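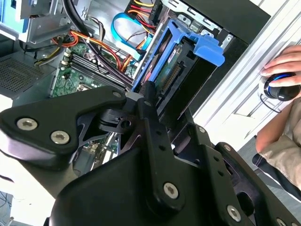 側板を外したデスクトップPCと黒いグリッパー。青いケーブルの先に青いドライブキャディー

使用済みPC解体のロボット化、Gallumが来期予算の検討に着手

中古機器の再生を手がけるGallumは、デスクトップPCからハードディスクを取り出す工程にロボットアームを入れる計画で、来期の設備予算の組み立てを始めた。6月中に社内案をまとめる。

見積もりは2社から。Foretusの一式が1593万円、Doの構成が1298万円。差額の大半はグリッパーと手首カメラ、それに保守契約の分という。Doの案は保守が別建てで、年267万円。3年使えば総額は逆転する計算になり、購買担当は「初年度の数字だけでは決められない」としている。

対象は倉庫に積まれた378台。機種がばらばらで、キャディーの形も留め方も揃わない。SATAケーブルを抜く、キャディーを引き出す、ドライブを外す、の3工程のうち、まず引き出しだけを任せる案が有力。ケーブルは当面、人の手で抜く。電源ケーブルの束が手前にかかる機種は後回しになりそうだ。

現場からは台の固定具と照明の費用が見積もりに入っていない、との指摘が出ている。ケースの中は金属の反射が強く、カメラの露出調整に時間を取られるため。固定具は内製、照明は追加見積もりを依頼ずみ。交換用の指先部品を何組持つかも未定で、消耗品費の枠はまだ空欄のまま。

設置場所は第2作業室のEnel棟側。床の補強は不要だが、安全柵を置くと台車の通路が狭くなる。柵なしで使える低速運転にするか、棚を一列動かすか、レイアウト図を2種類つくって比べているる段階だ。電源の増設工事が要るかどうかは設備課が確認中。

リースも選択肢に残る。月額はForetusのみ提示済みで、Doからは回答待ち。途中解約の条件も両社で違うため、同じ表に並べ直してから比べるとのこと。導入する場合、最初の1台を年度前半に置き、2台目は処理の実績を見てから判断する。作業者向けの操作講習は各社の見積もりに含まれるが、日数の記載がForetus側になく、あわせて問い合わせている。

金額はいずれも税抜き。社内案の提出後、機種を絞った試験を経て発注先を決める予定。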